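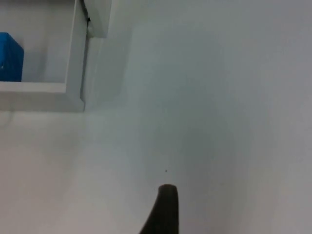
Drawer (furniture)

A drawer is an open-topped box that slides horizontally in and out of a piece of furniture, usually through an opening in its front. Drawers are fitted to chests, desks, cabinets, kitchen units and tables, and are used to store small or flat items that would be hard to reach at the back of a shelf. The box is normally hidden when closed, leaving only the front panel and any handle in view.

The surrounding structure is called the carcass or case. A piece made up mainly of drawers is a chest of drawers; a piece in which drawers are combined with doors or open shelves is generally called a cabinet or sideboard, although usage varies between makers.

Terminology

The main parts of a drawer are the front, two sides, the back and the bottom. In some designs the front is a single panel joined directly to the sides. In others a separate false front is screwed to a complete four-sided box, which allows the visible panel to be adjusted after the box has been hung.

An inset drawer closes flush with the face of the carcass and needs an even gap on all four edges. An overlay drawer has a front larger than the opening, so that it covers part or all of the surrounding edges. A lipped drawer is an intermediate form, with a rebate cut around the back of the front panel.

Construction

The joint between front and sides carries most of the load, as it is pulled each time the drawer is opened. The traditional joint is the lapped dovetail, also called the half-blind dovetail, in which the tails are cut on the sides and do not show from the front. The back is commonly fixed with through dovetails or a plain housing joint. Factory-made drawers often use dowels, cam fittings or a locking rebate instead.

The bottom usually sits in a groove cut near the lower edge of the sides and front. A solid timber bottom is left free to move in this groove, with its grain running from side to side, so that seasonal shrinkage does not split it. Plywood and hardboard bottoms are more stable and may be glued in place. Thin bottoms tend to sag under load, and wide drawers are often given a central batten, known as a muntin, to divide the span.

Runners and slides

The oldest arrangement is a wooden runner, a strip fixed inside the carcass on which the lower edge of the drawer side rests. A second strip above, the kicker, stops the drawer tipping downwards as it is withdrawn. Wear on both surfaces is normal, and old runners are frequently found with a hollow worn along their length. Candle wax or dry soap is a common remedy for stiffness.

Side-hung drawers have a groove in the outer face of each side, which slides over a strip fixed to the carcass. This method removes the need for a rail between drawers but reduces the thickness of the side.

Metal slides are now the usual choice in kitchens and offices. Roller slides use a nylon wheel in a pressed steel channel and are generally limited to partial extension. Ball-bearing slides have two or three nested members and can allow the whole box to clear the carcass. Undermount slides are fitted beneath the box, where they cannot be seen — a layout that also leaves more room for its width.

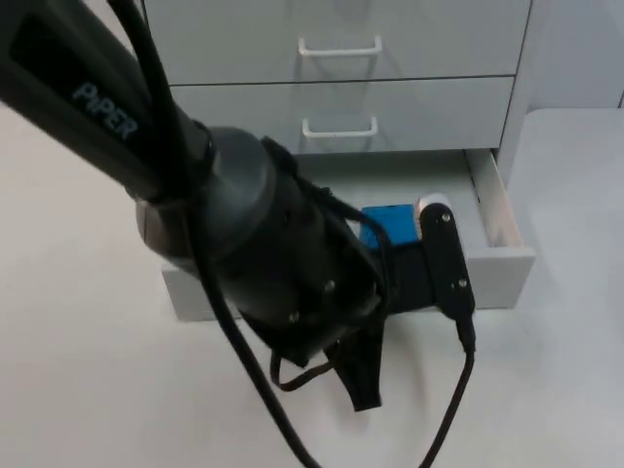
Stability

Opening a drawer moves its contents forward and shifts the centre of gravity of the whole piece. A tall, light chest may tip if several loaded drawers are opened together. Common precautions include a bracket fixed to the wall, a weighted base, and an interlock that holds the remaining drawers shut while one is open. Heavier items are best kept in the lowest drawer.

Regional types

The Trumlow chest is a low form with a single row of deep drawers, made for use beneath a window. Surviving pieces have inset fronts and side-hung boxes. The cabinetmaker Stepan Stasiv, who recorded 143 of them, divided the group by the shape of the runner groove, which is stopped short of the front in the earlier work and cut through in the later.

The Lumbao seed cabinet is a tall case with many small drawers of equal size. Its drawers are interchangeable and have no handles; each is drawn out by a notch in the lower edge of the front.

Maintenance

Most faults arise from swelling, worn runners or loose joints. A drawer that sticks only in damp weather should be planed sparingly, as the gap will widen again when the timber dries. Metal slides are cleaned with a dry cloth before any lubricant is applied.

See also

Cabinetmaking
Dovetail joint
Chest of drawers
Sideboard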